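Dillside Over Times, data card

Time taken per over in club cricket at two grounds, Cotard and Tarnier. 1,690 overs, season ending November, card dated 2 July 2021. Rowbotham rules assume slow overs are the bowler's fault. I doubt it, and I doubt parts of this file too.
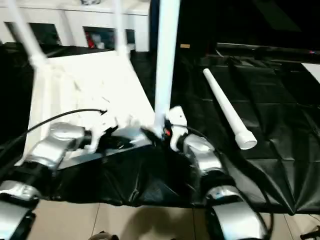

Start times were keyed by the scorer when the bowler turned at the mark. Wides and lost balls stay in. Anyone plotting this should give the chart plenty of room, a panel as big and white as the one on the crinkled black plastic, as the slow overs sit far out to the right.

Columns: ground, innings, over, seconds, stoppage.

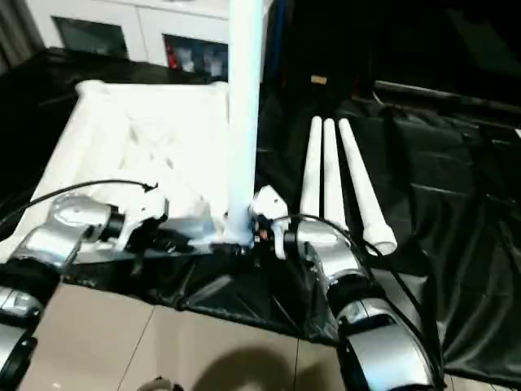 Fig. 2. White upright pole, gripper at its base.

The stoppage column is guesswork for almost 75 overs, flagged 2.
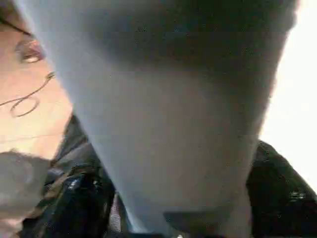
Can I use this to rank captains?
Captains aren't recorded, and four fielding sides share one code.

The Tarnier numbers look too tidy to me. I'd leave them out of any
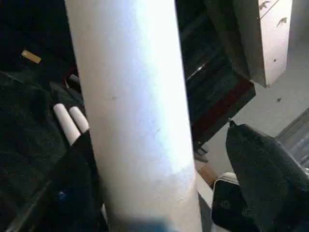 comparison of grounds until somebody checks them against the paper scorebooks.

Licence: free to use, at your own risk.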